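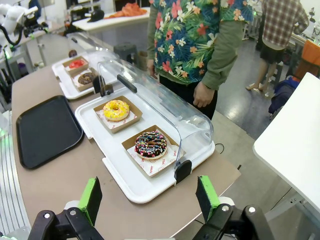

Start > Beiträge > Thread

1/ So, heute mal ein langer Thread über Gummi. Ja, Gummi. Genauer: über die grünen Beläge an den Greiferfingern unserer Donut-Zelle, und warum ich dafür einen halben Tag gebraucht habe, der eigentlich für was anderes gedacht war.

2/ Für alle, die neu hier sind: Ich betreue bei Munard die Zelle, die Gebäck samt Schachtel vom weißen Tablett auf das schwarze umsetzt. Läuft seit Februar. Intern heißt sie Braseo, fragt nicht, der Name war schon da, als ich kam.

3/ Angefangen hat es damit, dass Schachteln beim Anheben ein kleines bisschen gekippt sind. Nicht viel, man sah es kaum. Aber bei Schokoglasur mit bunten Streuseln verzeiht der Kunde halt gar nix, da klebt dann alles am Papier.

4/ Mein erster Verdacht war die Greifkraft. Also runter damit, dann rutscht es. Rauf damit, dann knickt der Karton an der Seite ein. Die offenen Schachteln haben oben null Steifigkeit, das sind im Grunde flache Schalen. Zwischen "rutscht" und "knickt" lag ein Fenster, das war lächerlich schmal.

5/ Dann endlich mal mit dem Finger über die Beläge gefahren (hätte ich auch gleich machen können). Links griffig, rechts glatt wie ein Kieselstein. Da war Zuckerfilm drauf, und drunter war das Gummi schon speckig. Im Zähler standen 281 Griffe seit der letzten Reinigung. Im Plan steht: alle 600. Tja.

6/ Reinigung geht so: Arm in Wartungsposition, Freigabe weg, Finger ganz auf. Lauwarmes Wasser, fusselfreies Tuch, trocknen lassen. KEIN Alkohol, davon wird die Mischung von Hesedik hart - das weiß ich jetzt auch aus eigener Erfahrung, danke der Nachfrage.

7/ Den rechten Belag hab ich gleich getauscht. Alten abziehen, Kleberreste runter, neuen von unten nach oben andrücken, dann 2 Stunden in Ruhe lassen. Und bitte die Schrauben am Fingerhalter prüfen, wenn man eh schon dran ist! Eine war bei mir eine Vierteldrehung lose.

8/ Danach Nullpunkt neu. Finger zu bis Kontakt, Wert speichern, Finger auf, dreimal wiederholen. Wenn die Werte auseinanderlaufen, sitzt der Belag schief. Meiner saß schief. Also nochmal runter damit, juhu.

9/ Dann wieder an die Theke und die Anfahrt kontrollieren. Die Haube ist mein Lieblingsgegner: durchsichtig, gewölbt, und der Griff läuft oben drüber. Wir gehen deshalb flach von vorne rein und heben erst nach dem Rückzug richtig an.
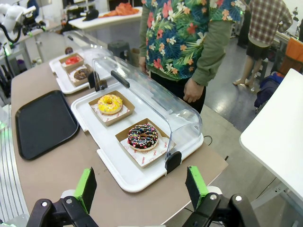 Anfahrt auf das vordere Tablett, neue Beläge. Der mit den bunten Streuseln kommt zuerst dran.

10/ Die Klammern an den Enden der Haube stehen jetzt übrigens auch als Sperrzone im Programm. 3 mm Zuschlag rundum. Vorher hatte ich nur die Haube selbst drin, und den Kratzer an der Klammer vom letzten Monat verbuche ich mal unter Lehrgeld.

11/ Reinigungsintervall hab ich halbiert und Sichtprüfung bei jedem Schichtstart eingetragen. Von Ó Riain kommt noch ein Satz Beläge mit gröberem Profil zum Testen, auf den bin ich echt gespannt - angeblich setzt sich da weniger Zucker fest.

12/ Falls jemand von euch auch klebriges Zeug greift: Was nehmt ihr zum Reinigen? Und wie oft tauscht ihr? Gerne drunterschreiben, ich sammle das und häng es hier an.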